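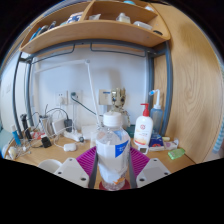
I don't buy the Kurent rule on commas between adjectives. "Swap them and see if it sounds right" only helps people who already hear it. Take the bottle with the white label and the red coaster under it. Is it a clear plastic water bottle, or a clear, plastic water bottle? I'd leave the comma out, and the swap test gave me two answers before lunch.

Print | E-mail
2 min read
Home Archive Threads Search

Hannelore Kasten wrote:
> Istlow has used the swap test since May. I ran it on
> 223 phrases and it settled 131 of them. The rest I
> did by ear. I think we should put it in the guide.

So by ear it is, for 90-odd phrases — and whose ear? I'd want to see a second editor do the same list blind before it goes anywhere near the guide.
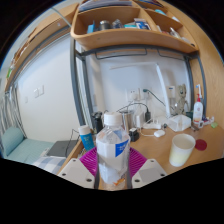
Hyphens, while we're at it

Same complaint. Page one of the Abernathy sheet says "small-business owner" and page four drops the hyphen. Which one do we follow?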